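Section 3: Setting up your Dundach bedside air purifier

Before you start

Read this section through once before plugging the unit in. Setting up takes very little time, but the filter has to be unwrapped first and the purifier will not clean the air if it is run with the wrapping on.

You will need a mains socket within reach of the supplied lead. Do not use an extension reel. The unit is meant for bedrooms and small studies and should not be used in a bathroom, a garage or outdoors.

Unwrapping the filter

1. Stand the purifier on its base and turn it so the back cover faces you.
2. Press the two catches at the top of the cover and pull it towards you.
3. Take hold of the fabric tab and slide the filter out.
4. Remove the clear wrapping and throw it away. Keep it away from children.
5. Put the filter back with the tab facing you. The arrow on the side must point into the unit.
6. Refit the cover, bottom edge first, and push until both catches click.

Note: If only one catch clicks, the safety switch will not close and the unit will not start. Take the cover off and try again.

Choosing a place

The purifier draws air in at the back and sends it out at the top. It works best beside the bed or against an inside wall, with a hand's width of clear space behind it. Do not push it under a shelf or a windowsill.

Bedding is the usual cause of a blocked inlet. A duvet that hangs to the floor can be drawn against the back cover during the night, and the fan will then run at full speed without moving much air. Tuck the bedding in on that side, or move the unit towards the head of the bed.

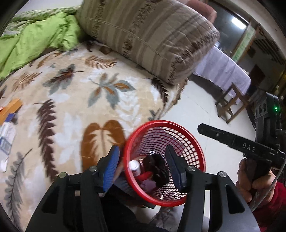 Keep the lead along the wall where no one will step on it when getting up in the dark. If the lead has to pass behind the bed, check that a leg or castor is not resting on it.

Caution: Do not spray perfume, hair products or insect killer near the unit while it is running. The droplets settle on the sensor and give false readings until it is cleaned.

First use

1. Plug the lead into the back of the purifier, then into the wall socket.
2. Switch on at the wall. The ring on the top glows white.
3. Press the power button once. The fan starts at low speed.
4. Leave the unit alone for 2 minutes while the sensor settles. The ring may change colour during this time.
5. Press the fan button to step through Low, Medium, High and Auto.

We suggest Auto for daytime and Low for sleeping. To turn the ring off at night, hold the fan button down until the light fades - the purifier carries on running. Press any button to bring the light back.

Child lock

Hold the power and fan buttons together for 3 seconds. A small padlock lights up and the buttons stop responding. Do the same again to unlock. The lock stays on after a power cut.

Filter reminder

The purifier counts the hours the fan has run and shows a red dot at 3000 hours. The dot is only a reminder and the unit will go on working, but a full filter lets more dust through and makes the fan louder.

To clear the reminder after fitting a new filter, switch the unit on and hold the fan button until the red dot goes out. Use only filters marked Dundach type 19. Other sizes may fit the opening but leave a gap down one side.

Caution: Do not wash the filter. Water damages the carbon layer and a damp filter will start to smell.

If the unit does not start

Check that the wall switch is on and that the back cover is fully shut. If the ring glows but the fan stays still, unplug the lead, wait a minute and plug it in again. If this makes no difference, stop using the purifier and see Section 6 for how to arrange a repair.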